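Sorting Table Project: Progress Report to the Skaddale Fund
Covering May through July
Prepared by Vittoria Vitale, Clodby Learning Kitchen

What we set out to do

Your grant pays for a simple sorting activity for adults relearning household routines: put food where food goes, put everything else somewhere else, and get the table clear. We're happy to say the activity is up and going, and people are asking for more of it!

The table and the labels

We spent most of May on the labels. Printed ones looked tidy but a little cold, so Mio Okabe went back to a pen and wrote them by hand in lowercase. The word sits right in front of its basket, where the eye lands after picking something up. We also decided to mix a non-food item in with the fruit from the first round. A roll of tape has been a great choice — it's round, it's bright, and it makes people stop and think for a second.

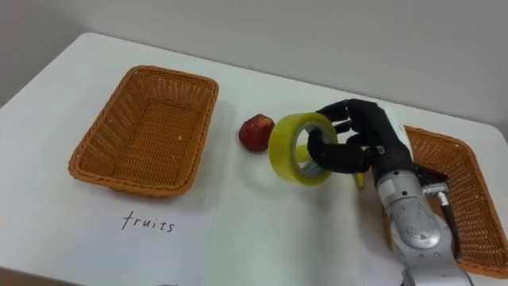
The "fruits" basket, with an apple and a roll of yellow tape still to sort.

Sessions so far

By the end of July we had logged 147 rounds. Hinata Ogura leads the morning group and Shinji Miyazaki the afternoon one, and they compare notes over lunch. The fruit rounds go over best. Everybody knows an apple, a banana and a pear, and the talk drifts very naturally to what's in season and who used to have a tree.

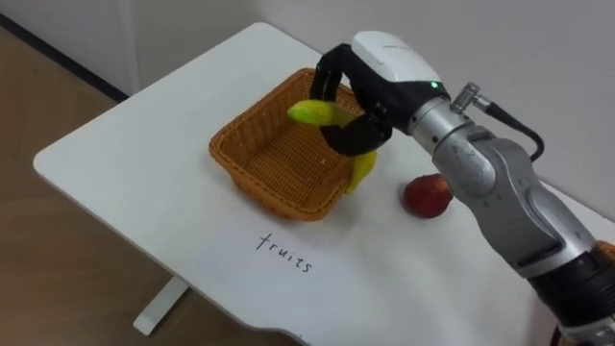 We do want more variety in the next set. Bananas bruise quickly with this much handling, and Hinata would like to bring in lemons and a few onions so the fruit label has to work harder. She has a shopping list ready.

Baskets

We bought wicker in two sizes from Furukawa and we're very pleased with them. The thick rims are comfortable to hold, and the color shows up well on a white top. The small one goes toward the wall and the longer one nearer the front, though Orathai Duangkaew is still trying other layouts.

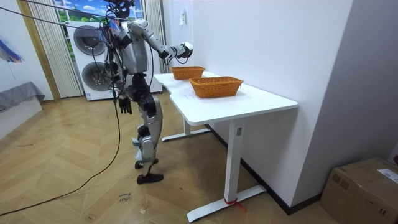 Next steps

Orathai will write up the layouts in August. We would also like to run a laundry version of the activity at Sondham, and a short budget note for that will follow separately.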